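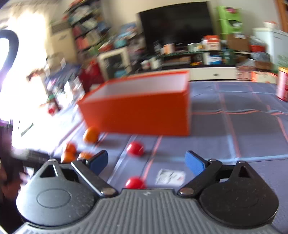 Flumel学生机器人社 家庭桌面项目常见问题
最后更新：2025年10月2日

本页面向本学年新加入项目组的同学和家长。社团章程、会费和场地预约另有页面，这里只写家庭桌面项目。页面里提到的几个名称先说明一下：Drustent是我们使用的手持夹爪，Clorner是上传和检查录像的网页，Vogler是学期末的校际展示赛。

一、报名与分组

没有机器人基础可以参加吗？
可以。录制岗位只要求能按步骤操作夹爪，第一次活动会带着练。训练模型的岗位需要会一点Python，能看懂别人写的读取脚本就够了。两个岗位可以中途互换，学期中换一次，换的时候把手上没传完的录像交给同组的人。

几个人一组？
通常两人一组，一人操作，一人摆放物品和记录。三人一组也接受，第三个人负责传文件。不接受一个人单独成组，报名表里填单人的，我们会在名单公布前把大家拼到一起。

八月参加过暑期班的同学还要重新培训吗？
夹爪操作不用重新学，但标定步骤改过，需要看一遍新版说明。暑期班用的旧表格已经停用，旧表格记录的内容也不用补录到新表里。

要交多少钱？
每组交器材押金300元，学期末归还夹爪和充电器后退还。指垫属于消耗品，正常磨损不扣押金。夹爪外壳开裂、转轴丢失按维修单的实际费用扣，维修单会给组里看。

二、场地与布置

可以在家里录吗？
可以，这个项目本来就以家庭环境为主。餐桌、书桌、茶几都行，桌面高度以操作的人站着或坐着不别扭为准。背景不用收拾成空房间，电视、书架、柜子照常放着。需要收走的是带姓名、住址、电话的纸张，还有家庭合影。

桌布要不要撤掉？
不要求撤。纯色、条纹、格子的桌布都可以用，只要不打滑。桌布容易跟着盒子移动的话，用夹子固定在桌沿，夹子不要夹在操作区正前方。同一批录像中间不要换桌布，换了就新开一批。

光线有什么要求？
白天靠窗可以录，晚上开顶灯也可以录。避免阳光直接打在白色的盒底上，反光太强时物体边缘会看不清。窗帘拉一半通常就能解决。录到一半天黑了，把这一批结束，开灯后另起一批，在备注里写“开灯”。

家里人走来走去怎么办？
不影响，但录制前要跟家里人讲清楚在录像。不愿意入镜的人请绕开桌子后方。小孩和宠物靠近桌面时先停下来。

三、物品与任务

水果任务要准备什么？
一个敞口的浅盒子，几个橘子，再加几个红色的小件，圣女果大小合适。水果任务分“放入”和“取出”两类，“放入”从桌面夹到盒子里，“取出”从盒子里夹到桌面上。开始前在表格里选好类别，一段录像只做一类。

盒子有指定的型号吗？
没有。家里装水果、装点心的礼盒都可以，能平放、四边不塌就行。盒内颜色和水果差别大一些更好认，外面橙色、里面白色的这种盒子就很好用。盒盖请拿掉，不要压在盒子底下，盒子会晃。

水果一定要用真的吗？
橘子建议用真的，大小不一样更好。红色的小件真假都行，表格里写清楚用的是什么。真的圣女果夹破了就换一个，擦干净指垫再继续。录完的橘子洗过可以吃，软掉的不要再用来录。

每次都要换摆放位置吗？
要。每段录像开始前，由摆放的人重新放一遍，不要排成整齐的一行，也不要每次都从同一个角落开始。可以让两个橘子挨着，可以让一个靠近盒子边，红色的小件可以放在橘子后面。盒子本身每录一批挪动一次，转个角度也算。

桌上那种小标签纸可以留着吗？
可以留，平放在桌面上即可，不要压住水果。标签纸翘起来容易被指垫带走，翘了就换一张。

从盒子里往外夹的时候，盒壁碍事怎么办？
先把夹爪抬高到盒沿以上再往里放，手指张开后从上方下去。目标紧贴盒壁时，可以让一根手指在盒外、一根在盒内，靠近后再调整，但不要用盒壁顶着夹爪硬推。实在夹不到就放弃这一次，把夹爪退出来，表格里勾“未完成”。未完成的录像也要上传，不要自己删掉。 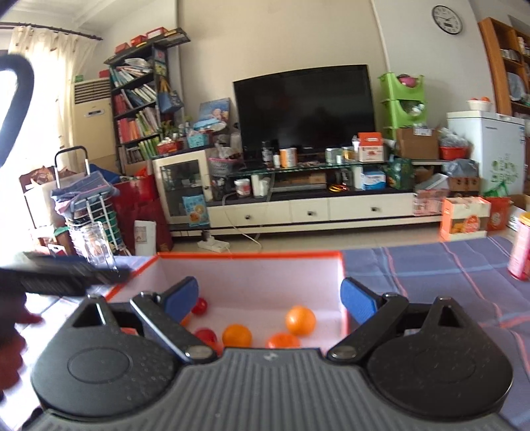

四、夹爪的使用

拿到Drustent后第一步做什么？
先看外观。两侧连杆上的转轴有没有松，两片指垫有没有翘边，手指张开和合拢时两边是否同步。然后充电，装好存储卡，开机等指示灯稳定。最后做一次标定，手指张到最大，停一下，慢慢合到底，再张开。标定那一段也要保存，文件名里带“标定”两个字。

左右两片指垫要求一样吗？
要求安装牢固，位置对称。新旧程度不同没关系。换指垫时两片一起换，换完重新标定。旧指垫装回小袋子里带到活动室，有些还能裁小再用。

外壳上沾了毛和灰要紧吗？
外壳上的不要紧，活动结束时用干的软刷扫一下。转轴附近和镜头上的要及时清理。镜头只用镜头布擦，不要用纸巾，也不要往上面喷清洁剂。果汁沾到指垫上，用拧干的湿布擦，晾干再用。

夹的时候动作快一点可以吗？
移动的过程可以按平时拿东西的速度来，靠近物体时放慢。移动太快画面会糊，整段都糊的录像检查时会被退回，偶尔糊几帧没有问题。手指碰到水果之后停一下再抬，别一合上就甩起来。

一个橘子夹两次没夹住，算失败吗？
不算。没夹住就张开手指重新对准，接着录，不用停机重来。连续尝试之后还是夹不起来，换一个目标。滚到桌子下面的，先停录，捡回来再开新的一段。

两把夹爪可以同时用吗？
可以，选“双手”任务时就需要两把。开始前先让两边时间同步，在Clorner的设备页里点同步，看到两台都显示完成再录。单手任务时另一把可以放在桌边，关机，不要放在操作路线上，也不要用布盖住正在充电的夹爪。

左撇子怎么办？
用左手操作就行，表格里选“左手”。同一批录像不要左右手来回换。
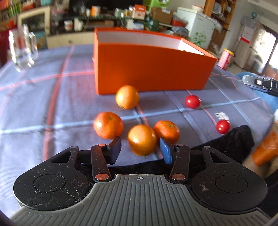
五、录像的保存与上传

一段录像多长合适？
从手指在桌面上方静止开始，到最后一件物品放好、夹爪退开为止。不用凑时间，也不用剪辑。开头那一下静止不要省，检查脚本靠它找起点。

每个组要交多少？
本学期每组的目标是2000段，“放入”和“取出”都要有，比例自己定，不要差得太悬殊。全组一起算，不按个人分。中途换过岗位的同学，之前录的仍算在原来的组里。完不成目标不会取消资格，在期末说明里写实际数量就好。

上传有上限吗？
Clorner每个批次最多接收3000个文件，超过就拆成几批。标定文件跟着它对应的那一批走。上传中断后再次打开同一批次会接着传，不要新建一个同名的批次，合并起来很麻烦。

存储卡满了可以先删吗？
页面上显示“已核对”之后才能删。只显示“已上传”时不要删，这时候文件还没检查完。家里网速慢的组可以把卡带到活动室，用有线网传。

录像被退回，一般是什么原因？
最常见的是没有标定文件，其次是镜头脏了，再就是表格里的任务类别填错。类别填错可以在网页上直接改，不用重录。镜头脏的那一批要看程度，能看清手指和水果就保留。检查的人会在退回备注里写清楚是哪几段，看不懂备注可以在批次下面留言。

录像会公开吗？
默认不公开，只在Flumel内部用于训练和检查。要放到展示赛或者社团网页上的片段，会另外找本组和家长签同意书，可以只同意其中几段，也可以全部不同意。签过之后反悔，在展示赛前两周提出，我们会撤下来。

六、训练与展示赛

录完以后这些数据怎么用？
训练组先把每段录像里夹爪的移动和手指开合整理出来，再拿去训练模型，最后放到活动室的机械臂上试。试的时候用的桌子和各家的都不一样，效果好坏都会记在组内的记录表里。录制岗位的同学可以来旁听，提前在群里说一声。

只录一个家庭够不够？
不够。只在一张桌子上录，模型容易只认得那块桌布和那个盒子。每组至少要在两处录，可以是两位组员各自的家，也可以其中一处用活动室。借教室录请先办场地预约。

Vogler展示赛比什么？
水果收纳是其中一个项目，在现场给定的桌面上把水果放进盒子。盒子由主办方准备，颜色和大小赛前不通知。每组有一次正式运行，之前可以试跑。除了现场运行，还要交一份书面说明，写明数据从哪里来、失败的情况有哪些、做过什么调整。

书面说明写多长？
不超过2000字，图表不计入字数。请如实写失败的情况，评审会对照现场运行来问。用了别人的代码要写出处，用了往届的录像也要写明是哪一批。

不想参加展示赛，可以只做录制吗？
可以。只做录制的同学期末交一页工作记录，学时照算。

七、其他

夹爪坏在手里了怎么处理？
先关机，不要自己拆外壳。把现象拍下来发到维修邮箱，写上设备编号和最后一次正常使用的情况。备用机在活动室登记后领取。转轴螺丝掉出来的，找到后用小袋装好一起带来。

可以把夹爪借给组外的同学吗？
不可以。兄弟姐妹在旁边看没问题，录进正式批次的操作只能由登记过的组员完成。

请假一次会影响分组吗？
不会，跟同组的人说好就行。连续三次没有来活动，也没有说明情况，我们会联系本人确认是否继续。

这一页没有写到的问题在哪里问？
设备问题写到维修邮箱，上传问题在Clorner的批次下面留言，其余的在项目群里问。问过几次的问题会补到这一页。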